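Search this site Search Go

The upper room at Gallbridge: tables, railing, floor

Page last touched May 10, 2002

Hello again! A fair few of you asked what the upper room looks like now that the furniture is in, so I've finally put a page together for it. It's a thin sort of gallery for the moment (my scanning is slow and my patience is slower) but I've written rather a lot to go with it, so put the kettle on.

If you only know Gallbridge from the ground floor, the upper room is the open bit at the top of the stairs, with the railing along it. For years it was where chairs went to die. Stacks of them, plus a piano stool with no piano and a box of Christmas lights that I'm fairly sure still works if you find the right bulb. We cleared the lot in March and I had the strangest pang when the piano stool went.

The floor

This was the big argument. I wanted carpet, I'll admit it, because I have cold feet and strong views. Everybody else wanted something you could sweep, and they were right. We went for the wood-patterned stuff in browns and tans, from the Ellska range, and the whole job came to £800 with the fitting. It hides crumbs beautifully – possibly a little too beautifully, as I found when I went across it in my socks after the cake sale. The first sample we had home was much greyer and looked like a wet pavement. The browns are friendlier, and they do a lot for the white tables, which could have felt a bit like a dentist's otherwise.

The tables

The long white ones are Presar, white legs and all. They are 60 centimetres deep, which sounded mean on paper, but two people can sit opposite each other with a big sheet of paper between them and still have somewhere for their elbows. Any deeper and you'd be shuffling sideways to get round the ends. They arrived flat and took 27 minutes each to put together, and I know that because we had a race and I lost it.

The smaller wooden-topped tables were a late addition. Sombatkul had them going cheap after they did up their tea room, and I said yes before I'd even worked out where they'd go. I love them. They're the ones people drift towards, I think because a lighter wood top feels more like a kitchen and you don't worry so much about your mug. If I had the money again I might get more of those and fewer white ones, but don't tell anyone I said so.

Cables are still a work in progress. We've got clips for the undersides of the tables and they hold for a week or so and then let go, usually at the end nearest the socket. Suggestions welcome, so long as they don't involve parcel tape, which I have tried.

The railing

Black metal, uprights and bars, and it was there long before any of us. There was talk of painting it cream! I'm so glad we left it. It needs a good dust with an old sock over your hand, one bar at a time, and it takes most of a morning, but black against the pale tables gives the whole room a bit of backbone. My one rule is no coats hung over it. They end up downstairs on somebody's head.

The long white table by the railing, on a busy day. You can spot a smaller wooden-topped one further back, the floor I lost the argument over, and one of those blessed cables hanging down from underneath.
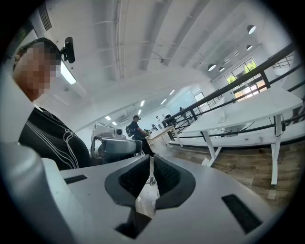
A reader writes: We put the same sort of white tables in our reading room and the legs show every scuff. A damp cloth with a drop of washing-up liquid gets most of it off, but do it the same day or you'll be scrubbing. And try sticky-backed hooks for the cables, the big ones meant for tea towels. Ours have been up since last winter.

Thank you for that, I'd never have thought of tea towel hooks. I've bought 2 packets and will report back. The scuffs I'm trying to be relaxed about – a room that gets used is going to look used, and it's a good deal better than the chair graveyard.

Still to come, when the scanner behaves: the top of the stairs, the window end, and the cupboard, if I can get the door shut first.

Get our newsletter! Enter your e-mail address to hear when new pages go up. You can leave the list at any time. Sign up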